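**Aus dem Kraftraum: Warum wir im März die Kniebeuge neu lernen**

Liebe Mitglieder,

seit Januar habe ich bei 30 Mitgliedern die Kniebeuge angeschaut, immer mit dem Trainingsplan in der Hand. Dabei ist mir etwas aufgefallen, was ich auch von mir selber kenne: Viele machen seit Jahren dieselbe Übung mit derselben Fussstellung, und zwar mit der Fussstellung, die man ihnen am ersten Tag gezeigt hat. Die Füsse schulterbreit, die Spitzen gerade nach vorne, fertig. Für manche Körper ist das gut. Für andere ist es eine Quelle von Schmerzen in der Hüfte oder im unteren Rücken.

Die Hüftpfanne sitzt nicht bei jedem Menschen am gleichen Ort. Bei einem schaut sie mehr nach vorne, beim anderen mehr zur Seite. Wer einen langen Oberschenkel und einen kurzen Rumpf hat, muss sich weiter nach vorne neigen, damit das Gewicht über dem Mittelfuss bleibt. Das ist kein Fehler in der Technik. Man darf also nicht erschrecken, wenn die eigene Kniebeuge anders aussieht als diejenige vom Nachbar am Rack.

Zum Ausprobieren empfehle ich folgendes. Gehen Sie ohne Stange auf alle viere und schieben Sie das Gesäss langsam in Richtung der Fersen. Zuerst mit den Knien eng, dann etwas breiter, dann noch breiter. Bei einer dieser Positionen geht die Bewegung am weitesten, ohne dass der untere Rücken rund wird. Diese Breite merken Sie sich und nehmen sie nachher im Stehen als Ausgangspunkt. Die Fussspitzen drehen Sie so weit nach aussen, bis die Knie ohne Zwang darüber laufen.

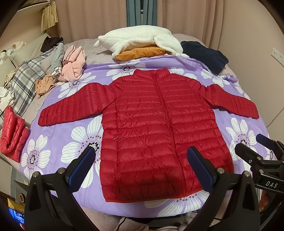 *Baltasar Montoya*

Nun zur Tiefe, über welche im Kraftraum am meisten gestritten wird. Ich verlange von niemandem, dass die Hüfte unter das Knie kommt. Ich verlange aber, dass die Tiefe in jeder Wiederholung gleich ist. Wer beim ersten Satz tief geht und beim vierten nur noch halb, der hat zu viel Gewicht auf der Stange und kann seinen Fortschritt nicht vergleichen. Nehmen Sie in diesem Fall lieber eine Scheibe weg - auch wenn es ein bisschen weh tut im Stolz.

Meine Kollegin Morag Baxter ist in diesem Punkt strenger als ich. Sie lässt ihre Gruppe am Nistatgate zuerst vier Wochen lang nur auf eine Kiste beugen, mit einer Pause von zwei Sekunden unten. Ich war zuerst skeptisch und habe es dann doch übernommen, zumindest für die Anfänger. Die Pause nimmt den Schwung weg, und man spürt schnell, ob man nach vorne auf die Zehen kippt.

Noch ein Wort zu den Schuhen. Weiche Laufschuhe sind für die Kniebeuge nicht geeignet, weil die Ferse darin einsinkt. Ein flacher Schuh mit harter Sohle genügt. Wer steife Sprunggelenke hat, kann zwei kleine Scheiben unter die Fersen legen, das ist als Übergang erlaubt. Parallel dazu sollte man aber die Wade dehnen, sonst bleibt man ewig auf den Scheiben stehen.

**Termine und Hinweise**

- Der Technikkurs Kniebeuge beginnt am Montag, 5. März 2018, im Saal Irnum. Er findet viermal statt, jeweils um halb sieben am Abend.
- Die Gruppe bleibt klein, maximal acht Personen. Anmeldung bitte am Empfang, mit Angabe der internen Nummer 584.
- In der Filiale Erkport ist das zweite Rack wieder in Betrieb. Die Sicherheitsablagen bitte immer vor dem ersten Satz einstellen, auch beim Aufwärmen.
- Magnesia nur in flüssiger Form benützen.

Im nächsten Heft schreibe ich über das Kreuzheben und die Frage, welche Griffart für kleine Hände sinnvoll ist. Fragen dazu können Sie mir gerne schon jetzt in das Fach beim Empfang legen.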